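Sala Meva - galeria

Julho de 2018

A sala Meva fica no rés-do-chão do edifício da Fonus, ao fundo do corredor da receção, e reabriu este mês. Durante anos serviu para guardar o que não cabia noutro lado: caixas de catálogos, cadeiras à espera de arranjo, um armário de arquivo que já não fechava. Em abril ficou decidido que voltava a ser uma sala de apresentações e o trabalho foi entregue ao ateliê Kabbaj, que já tinha tratado da receção.

O projeto é de Ismail Naciri. O pedido era simples: uma sala com chão fácil de limpar, sem estrado nem palco, e com equipamento que pudesse mudar de sítio conforme a reunião. A lotação ficou em 12 pessoas sentadas, com as cadeiras guardadas na arrecadação ao lado quando não são precisas.

Esta página reúne duas fotografias da sala e algumas notas para quem a vai usar ou para quem perguntou pelos materiais.

O pavimento

A primeira dúvida foi o chão. Havia uma proposta para pôr alcatifa, por causa do ruído, e outra para manter o ladrilho. Ficou o ladrilho. Limpa-se com esfregona e detergente neutro, aguenta bem as rodas e não obriga a desmontar nada para lavar. As juntas foram raspadas e refeitas durante uma semana em que a sala esteve fechada à chave, e junto à porta foi preciso substituir peças que tinham rachado.

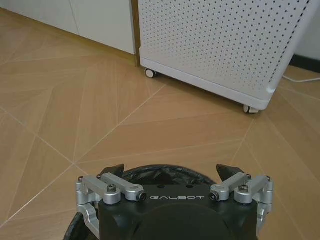 O ruído acabou por ser tratado de outra maneira. As pernas das cadeiras levaram feltro e a porta recebeu uma vedação nova em baixo, que corta boa parte do som do corredor. Quem trabalha na receção diz que a diferença se nota mais do lado de fora do que do lado de dentro.

Pede-se a quem usa a sala que não arraste mesas. Se for preciso mudar a disposição, as mesas levantam-se entre duas pessoas. Também não se deve colar fita adesiva no chão para marcar lugares - a cola fica nas juntas e custa a sair. Há fita de papel na gaveta da receção, para quem não puder mesmo dispensar as marcas.

O mobiliário

A ideia inicial era fixar tudo à parede. Ismail Naciri propôs o contrário e foi essa a versão aprovada: o suporte de ecrã ficou sobre rodas, com uma base larga e uma prateleira a ligar os dois montantes. O cinzento-escuro foi escolhido para combinar com os puxadores das portas do corredor. O lugar habitual é encostado à parede do fundo, um pouco para a direita de quem vem da porta.

O orçamento do mobiliário fechou em 1.214 euros, com transporte incluído. A encomenda foi feita à Vukitz e chegou em duas entregas, a segunda com dez dias de atraso por faltar um saco de parafusos. A montagem foi feita por nós numa manhã.

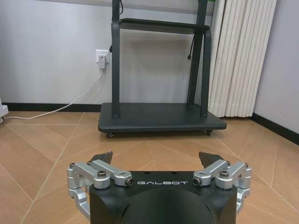 Para deslocar o suporte, destravam-se primeiro as rodas e empurra-se pela parte de baixo dos montantes, devagar e com as duas mãos. Nunca se puxa pelo ecrã nem pelos cabos. Ao chegar ao sítio, travam-se de novo as rodas antes de ligar a corrente. Na passagem para a sala do lado há uma soleira baixa e convém que uma segunda pessoa segure do outro lado.

A prateleira serve para o computador portátil e para o comando. Não se pousam lá copos, garrafas nem pilhas de papel. Quem precisar de mais espaço pode pedir a mesa de apoio pequena, que está na arrecadação com as cadeiras.

Os cabos andaram soltos durante as primeiras semanas e tropeçava-se neles. Agora há uma extensão comprida, enrolada na arrecadação, e uma calha de borracha para os dias em que o suporte fica a meio da sala. No fim da reunião a extensão volta ao gancho e a calha é encostada ao rodapé.

O que falta

A iluminação ainda é a antiga. Está pedida a substituição das lâmpadas do lado da porta, que são mais frias do que as outras, e um interruptor separado para a zona do fundo. Falta também a placa com o nome da sala, que veio da gráfica com um erro e foi devolvida.

As cortinas ficaram para depois do verão. O tecido está escolhido, mas a medida do vão tem de ser tirada outra vez - a primeira foi feita antes de se mexer no rodapé e já não serve.

Reservas

A sala reserva-se na receção da Fonus, no caderno de capa dura, com o nome de quem pede, a hora de entrada e a hora de saída. Reservas de dia inteiro pedem-se com dois dias de antecedência. A chave levanta-se no mesmo balcão e entrega-se lá no fim, mesmo quando há outra reunião a seguir.

Projeto e acompanhamento: Ismail Naciri, ateliê Kabbaj. Mobiliário: Vukitz.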